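July, madder notes, carrying on from the page with the tea stain

Kettle on, notebook dry for once, and I want to get all of this down before the skeins are off the line and I start telling myself a nicer story about how it went.

The question left over from last time was why the same roots from the same Emora sack gave us that lovely brick red in spring and then a sort of tired salmon in June. We had blamed the roots (poor roots, they get blamed for everything), then the wool, then me for wandering off during the heating, which is a fair suspicion and I have taken it in good part. What we had never looked at properly was the water. The plumbing was changed over in between, and the dye sink now runs off the Na tap, as we've all taken to calling the softened side. The old kitchen tap is still the hard stuff straight from the ground, the kind that leaves a crust in the kettle you could sand a table with.

So the plan was simple enough. One batch of wool, 500 grams, split into equal skeins, all scoured together and all mordanted together in the big enamel pot with alum at 15 percent of the dry weight. I left out the cream of tartar this time. I know some of you like it, and I like it too for the softer hand it gives, but it pulls the reds toward orange and I didn't want it muddying the question. They sat in the mordant overnight with the lid on and came out smelling of sheep and pennies.

Roots: chopped, rinsed twice in cold water to get rid of some of the yellow, then soaked until they swelled. I kept the first rinse in the blue bucket because it looked too good to throw out, and it may do a nice coral on cotton. Whoever reads this first, please don't tip it down the drain. It has a lid and a label now.

Pots as follows.

Pot A, Na tap, nothing added. The paper strip read 7.
Pot B, kitchen tap, nothing added. Strip a shade greener than A. I won't put a number to it because the strips got damp in the drawer and I only half believe them.
Pot C, Na tap with a spoonful of ground chalk stirred in.
Pot D, kitchen tap with the same spoonful of chalk.

I warmed them all very slowly, and I do mean slowly. I have finally learned that madder can't be hurried, and that a pot allowed to get near the boil will give up its browns and spoil the lot. The two front burners are keener than the back ones, so I swapped the pots around every so often and wrote each swap on the back of the envelope clipped in here. Pot C got a little ahead of the others just before lunch. I took it off, stood it on the bricks and let it come back down, and I don't think it came to any harm, but it ought to be on paper in case the color says otherwise once it's dry.

By midafternoon there was already a difference you could see from the doorway. A was pale and peachy, very like the June skeins, and I felt a small guilty thrill at that, having been the one who asked for softened water in the first place. B was warmer and deeper. C had caught up with B and perhaps gone a touch past it. D was the surprise, a proper red with some weight to it, and I kept lifting the skein up on the stick to have another look, which is no doubt bad practice and splashed my shoes.

I left them all to cool in their pots and pulled a short length from each to dry over the stove rail. Wet wool flatters everything, so please treat all of the above as wet opinions. The dried ends are taped in on the facing page. A dried paler still. D held on to most of its depth, though there's a faint brown cast along one side of the twist that I'd like somebody with younger eyes to look at by the window.

The other reason for going to this trouble is the Rillness blanket, which still wants its warm stripe settled. The sketch says "red to orange, fruit colors," and that has been pinned up for so long that it's curling. I've been collecting things to hold the yarn ends against, and fruit turns out to be a good teacher once you stop thinking of it as one color apiece. The run I'd like starts with oranges, goes through a small red apple and finishes down in a plum so dark it's nearly purple. My feeling is that the very dark one should be set close in among the oranges instead of being kept apart at the far end, as it is on the pink bag, where the dark fruit makes the oranges look brighter than they'd manage by themselves. 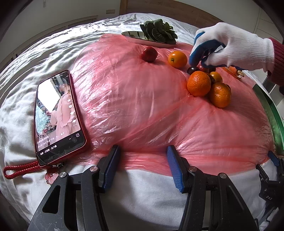

Stirby: I'd go along with dark next to orange, but I don't believe madder alone will get you to the dark end, however much chalk you feed it. Try an iron dip on one of the D ends before you commit, and keep it very short, because iron makes the wool harsh and this is going to be up against somebody's chin. I'd also like to see D done again without my having been told which pot it was. And the June salmon isn't a failure, please don't overdye it all. It would make a lovely resting stripe between the strong ones.

Fair on all counts, and I've taken the salmon skeins back out of the overdye basket. The iron jar is nearly empty, just rust and good intentions at the bottom, so I've put a handful of old nails and some vinegar in the tall jar by the back step. It wants 14 days before it's any use, and please leave the lid loose.

Other things while I remember them. The Emora sack is lower than I thought, and there's enough root for one more full round if we aren't greedy. I've dried the spent roots from B and D on newspaper and will run them again as an exhaust bath, probably with the leftover mordant liquor topped up, since I've never been convinced that the second bath is as feeble as the books make out. The cotton tape for the labels bleeds, so pencil only. The long thermometer reads high compared with the short one, and I used the short one throughout.

For the light test I've wound a card with all the dried ends and folded foil over the lower half. It's in the south window behind the geranium. Please water the geranium from the side.

Next round: D again, labels turned under and mixed up by someone other than me, plus one new pot with Na water and double the chalk. If that one comes out as red as D, we can leave the plumbing alone and just buy more chalk.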